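Why I stopped throwing away the boring ones

I spent most of March collecting examples for a robot arm that doesn't exist. Well, it exists in the sense that it has joints and limits and a gripper with two fingers, and if you tell it to do something dumb it will do the dumb thing right in front of you. But you can't stub your toe on it. It lives in a simulator, I drive it from a desk with a controller in my hands, and every run I do gets saved so that a learning system can study it later and (we hope) pick up the habit.

The project is called Magesa, and before it I worked on a smaller one called Stetico, which went to the same school of thought that nearly everybody in this line of work went to: collect a lot, then clean hard. You do your runs, you play them back, you toss the ones where you hesitated or bumped something or wandered off. What you keep is a stack of smooth, confident reaches. It looks terrific when you show it to visitors!

I used to be a true believer. I'm now on the other side, and since I've been boring my coworkers with this at lunch for weeks, I figured I'd write it down and bore you too.

Let me start with what the work looks like from the gripper's end, because I think people picture something a lot grander.

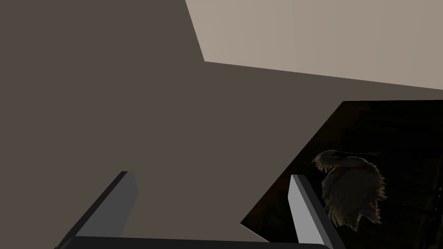

Page last changed: March

Most of a run is like that. Big flat brown, some beige, the two fingers standing open with nothing between them, and off to the right a dark picture panel with a shaggy backlit bird on it. I got very fond of that bird. I've looked at it more than I've looked at some of my relatives. It has nothing to do with anything the arm is supposed to learn, and that's sort of my point, so hang on to the bird for a minute.

When I started on Magesa my target was 100 keepers a week. Keepers, meaning runs that survive the cleaning. By Friday of the first week I had recorded 155 and kept 100 on the nose, and I was pretty pleased with myself until I went through the ones I'd thrown out. A few were garbage, sure. I dropped the controller in one of them. But the rest were just slow. I had stopped to think, or I'd gone in from a weird angle, changed my mind, backed off and come around again. There were long stretches of open gripper and plain surface, and I'd cut them because they made me yawn.

Now, who is going to need those stretches? The arm is! It's going to spend a lot of its life in exactly that kind of spot, hanging there with its fingers open, looking at a big blank plane and having to decide what to do next. If every example it ever saw was somebody who already knew where they were going, then the first time it ends up a little off to the side it has no idea what people do about that. We edited that part out. We taught it to drive by showing it nothing but arrivals.

I know the answer to this, because I've heard it from across the table enough times. The answer is that a learner copies whatever you show it, so if you show it dithering, you get a robot that dithers. And that's fair. I have seen it! On Stetico there was a batch where I'd gotten into the habit of pausing before closing the fingers (I was drinking coffee with my other hand, if you must know), and the trained arm came out with the same pause, faithful as a dog. It would get to the object and just sit there for a beat. I laughed until I had to go explain it to my boss.

So no, I'm not saying keep everything. A coffee pause is a bad habit, and it should go. But a pause where I'm fixing something is different, and so is a detour that gets me back on track, and our cleaning rules at the time couldn't tell them apart. The rule was about length. Anything over a certain number of steps went in the bin, good or bad. I'd like us to be a bit pickier than that about what we're picky about.
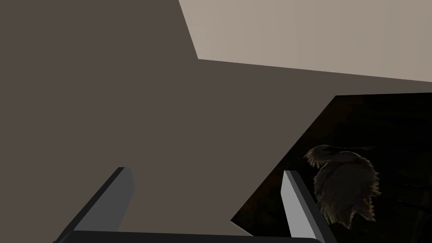

The other thing the cleaning hides is how alike our examples are. When you only look at the highlights, each one feels like its own little adventure, and you come away thinking you've got variety. When you sit down and watch the slow parts, you notice how often you've parked in the same neighborhood, with the same planes meeting at the same slant. My hands have favorites, it seems. I come in from the side that's comfortable for my wrist and I stop where I like the view. Put 2000 of my runs in a pile and you'd mostly have a very detailed portrait of one person's right arm.

Which brings me back to the bird. Suppose the bird is always over on the right, next to the right finger, whenever I'm about to do something useful. I know it's wallpaper, as far as the job goes. The learner doesn't know that. It has never been told what a bird is or what a job is. It gets pixels and it gets what my hands did, and if a patch of pale feathers lines up nicely with "okay, start moving now," then why wouldn't it lean on the feathers? I would! It's the most interesting thing in there.

People hear this and say fine, swap the pictures around, change the colors, shuffle the walls. A simulator makes that cheap, and we do it, and it helps. There's a tool we use for it in-house called Trumano that will redecorate a place faster than I can get a fresh cup. But the swapping only touches the stuff behind the gripper. It doesn't touch me. I'm still coming in from the comfortable side. You can hang a different picture every time and I'll still stop at the same spot to admire it.

What has worked for me, for what it's worth, is being made to start from places I don't like. We began doing this at the Skatinthorpe office after a long argument. Before each run the arm gets put somewhere I didn't choose, sometimes pretty awkward, and I have to work my way out of it. The first days were miserable. I was slow, I was cranky, I bumped things. My keepers dropped like a rock, because of course they did, we were still cleaning by length. Once we quit doing that, those ugly runs turned into the ones I'd fight for.
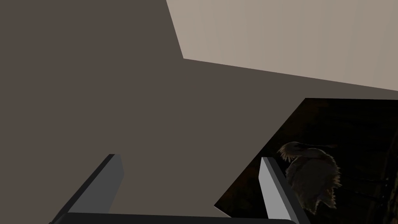

View from the gripper, fingers open, bird on the right.

I'd also love for us to write down more about each run, and I mean in plain words. Right now I get two boxes to check, success and failure, and I have runs that don't belong in either one. A note like "went too far, came back" takes me a few seconds. It would let somebody later on decide for themselves whether they want that one, instead of me deciding for them at the end of a long day when I'm hungry. My standards at four in the afternoon are not my standards at nine in the morning, and I doubt I'm the only one.

There's a cost to all this, and I don't want to wave it off. Saved runs take up room, and somebody has to look at them. A person paid by the keeper (I've been one) has every reason to go fast and smooth and never take the hard start. If you pay for pretty, you'll get pretty. I'd rather be paid by the hour and told to get myself into trouble, and I've said so, and the reply so far has been that they'll think about it.

In the meantime I've set up a folder for the runs that would have been cut under the old rule. I go through it on Friday afternoons with the speed turned down to normal, no skipping, and mark the ones where I can see myself recover from something. It's slow going and I do yawn. Next week I'm going to try it with the controller in my left hand.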